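Handheld gripper sessions: what goes in your written rules?
Forum: Data Collection and Teleop > Standards and Practice
14 replies, showing page 1

benchrow
We have been collecting hand-held gripper demos at Cledovari since February and our written rules fit on half a page. They cover how to start a session, how to name it, and where to put the grippers when you're done. I've been asked to turn that into something a new operator can be checked against. The set is 2,555 episodes so far, mostly small desk objects, two grippers per operator.

Looking for what other groups have written down. I'm less interested in the industrial robot safety standards, we have those for the arm cells. This is for stations where a person is holding the grippers and no arm is moving.

Draft so far:
Cables checked before each block
Board clear except for the task object
Floor markers not moved
Operator stops after 12 episodes and rests
Any bump to the overhead frame gets logged

tallow_k
Your list is fine, but "cables checked" isn't a rule a person can be checked against. Checked for what? Ours reads: each gripper cable leaves the work surface on its own side, no cable crosses in front of the operator's hands, no cable under tension at full reach. A second person can look at the station and say yes or no to each of those.

Same with "board clear." We say one task object, placed by the operator, nothing else on the surface, including cups, phones and tape.

moss_relay
Agree with tallow on cables. Most of our thrown-out episodes came from a cable that pulled during a reach. The operator corrects for it with the wrist and then you have a correction in the data that has nothing to do with the task.

I'd also add clothing. Plain dark long sleeves, cuffs down, no watch. We wrote that after a batch where half the episodes had bare forearms and half didn't.

benchrow
Thanks, that wording is better than mine. We do have operators in black sleeves already but it's habit and it isn't written anywhere. I'll put it in.

The task I'm writing up first is the keyboard one, as it's the task people do most differently from each other. Two grippers, one small mechanical keyboard, white board under it. The operators who type a lot want to go at it the way they'd type with fingers, and the jaws are much wider than a fingertip.

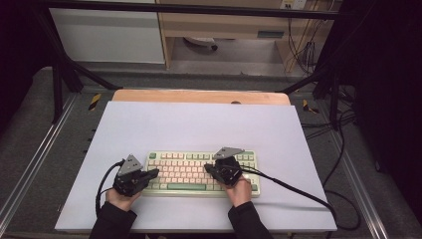
So the part I'm stuck on is how much technique to put in the rules. If I say "one key at a time, jaws closed, left gripper stays left of center," I get clean data that all looks the same. If I say nothing I get ten styles and a lot of double presses. The people training on it have asked for variety, but I don't think they mean double presses.

tallow_k
Separate documents. Station rules say what has to be true before the first episode. Task sheets say what counts as a valid episode. Technique goes in neither of them unless it can damage something.

For keys, our task sheet says the intended key goes down and no neighbor goes down. How they hold the gripper is up to them. If a neighbor goes down the episode is marked failed and kept.

oddpitch
Going to disagree. I ran a station for two years and "up to them" is how you end up with one operator's habits making up most of the set. The fast people record more episodes. You need technique in there, at least a rotation: so many with the left, so many with the right, so many from a different starting height. Otherwise your variety is whoever had the most shifts.

tallow_k
That's scheduling. I'd cap episodes per operator per task before I'd tell people how to hold their wrists. We cap at 2,000.

oddpitch
A cap that high does nothing on a set of 2,555.

tallow_k
Fair. It's a cap for our size of set. Scale it down.

fernside
I review episodes, I don't record them, so from that end:

Please put object placement in the rules. I get sets where the keyboard is in the same spot for a whole block and then jumps. If it's supposed to be fixed, mark the spot. If it's supposed to vary, say by how much and when to move it. Either is usable, but I have to know which one I'm looking at.

Also the marker plates on the grippers. We had one put back on after cleaning, slightly turned, and it took a full day to find out why that afternoon's tracks were off. Our rule now is that plates don't come off without a recalibration, and cleaning is done with the plate in place.

moss_relay
Seconding the plates. Ours also says not to pick the gripper up by the plate. People do it, it's the flat part on top.

benchrow
Plates weren't in my draft at all. Adding both.

On placement, we let it drift, which from what fernside says is the worst option. I'll write it as: keyboard moved every 3 episodes, anywhere on the board, and it can be turned.

Any views on the rest interval? I put 12 because it was what people were doing already.

oddpitch
Depends on the length of the episode. 12 short ones is nothing, 12 long ones and the shoulders go. We use minutes. Holding two grippers out in front of you is tiring in a way that people don't report, they just start resting the jaws on the object between moves.

fernside
I can see that in review too. Jaws sitting on the keys while nothing is happening. I flag it, but the task sheet should say whether contact before the start of the move is allowed.

hollis_bay
Our lab uses the Tiveo checklist for this, one page, signed at the start of each block. It has cables, floor, lighting, plates, sleeves, and a line for anything odd. I was against the signature at first because it felt like paperwork. It did cut down on people skipping the floor check.

On the floor check, if you have rails or stands around the table, put the cable route in writing as well. We had loose bundles lying where people step back from the table. Ours now go up and over, with nothing loose inside the area where the operator stands.

tallow_k
Signatures are fine if someone reads them. We dropped ours at the Admasu site, nobody had opened the folder in months.

benchrow
I'll go with two documents, station and task, and a start-of-block check that the reviewer gets along with the episodes. Rest interval changes to minutes. Leaving technique out for now and setting a per-operator cap, and I'll look at the split by operator after the next block.

If anyone has task sheet wording for contact before the start of a move, I could use it.

moss_relay
Ours is "jaws off the object until the start tone, contact before the tone is a restart." I can send you the rest of the sheet tonight, it's written for Vorar grippers but most of it carries over.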